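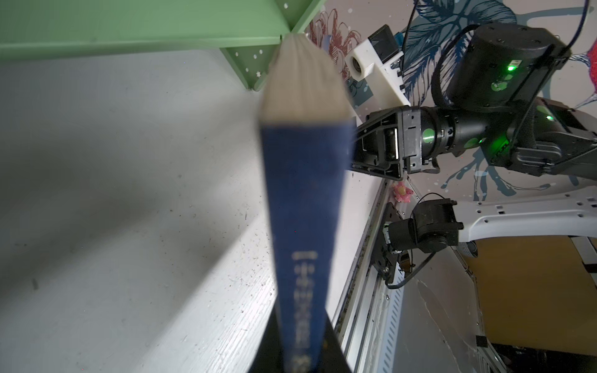
**Für welche Gruppengröße ist der Zweiarm-Satz Miltow gedacht?**

Für bis zu fünf Lernende pro Tisch. Größere Gruppen brauchen einen zweiten Satz oder arbeiten abwechselnd.

# Miltow Zweiarm-Satz für AG und Projektkurs

Miltow ist die Leihausstattung von Wustley für Schulen, Vereine und Hochschulgruppen, die mit zwei Armen greifen üben wollen. Der Satz kommt vormontiert. Vor Ort werden die Arme an der Tischschiene befestigt, verkabelt und einmal kalibriert.

## Lieferumfang

- 2 Arme mit Parallelgreifer
- Kamerahalter für beide Handgelenke, 3D-gedruckt
- Kameramodule mit Kabelsatz
- Tischschiene aus Aluminium
- Netzteil mit Not-Aus-Taster
- Aufgabenheft Platetti (Deutsch)

Ein Rechner ist nicht enthalten. Die Software läuft unter Linux, die Installationsanleitung liegt dem Satz gedruckt bei.

## Das Aufgabenheft

Platetti führt vom ersten Fahren einzelner Gelenke bis zu Aufgaben mit Alltagsgegenständen. Im mittleren Teil geht es um Bücher: am Rücken anfassen, aufrecht halten, von einem Arm an den anderen übergeben, ins Regal stellen. Gebundene Bücher eignen sich am Anfang besser als Taschenbücher. Die Gruppen bringen Bücher und Regal selbst mit. Der Abstand zum Regalboden muss vor jedem Durchlauf neu eingestellt werden, wenn das Regal nicht fest steht.

Der letzte Teil bereitet auf den Macedo-Wettbewerb im April vor. Dort räumt jedes Team ein Regal nach Vorgabe ein. Gewertet werden abgeschlossene Griffe, heruntergefallene Gegenstände geben Abzug. Das Reglement verschicken wir mit der Buchungsbestätigung.

## Aus dem Kurs

Glória Cordeiro betreut eine Projektgruppe der Oberstufe und setzt den Satz im zweiten Jahr ein: „Die Übergabe von Greifer zu Greifer hat uns mehr Zeit gekostet als alles andere. Ich würde dafür drei Doppelstunden einplanen und die Kameras vorher immer wieder nachziehen, die Schrauben am Halter lockern sich.“

Den Lieferungen liegt inzwischen ein Beutel mit Sicherungsscheiben bei.

## Preise

| Leistung | Preis |
|---|---|
| Leihe pro Schulhalbjahr | 348 € |
| Leihe pro Schuljahr | 589 € |

Versand und Rückversand innerhalb Deutschlands sind enthalten. Greiferfinger sind Verschleißteile und werden kostenlos ersetzt, solange die Leihe läuft. Schäden durch Stürze vom Tisch gehen zu Lasten der Schule.

## Hinweise zum Aufbau

Der Tisch muss fest stehen und von zwei Seiten zugänglich sein. Im Arbeitsbereich beider Arme darf während der Bewegung niemand hineingreifen. Kabel so verlegen, dass sie bei voller Drehung des Handgelenks nicht spannen. Seitliches Sonnenlicht stört die Kameras, ein Vorhang reicht meist aus.

Anfragen bitte mit Schulform, Gruppengröße und gewünschtem Zeitraum an den Verleih von Wustley.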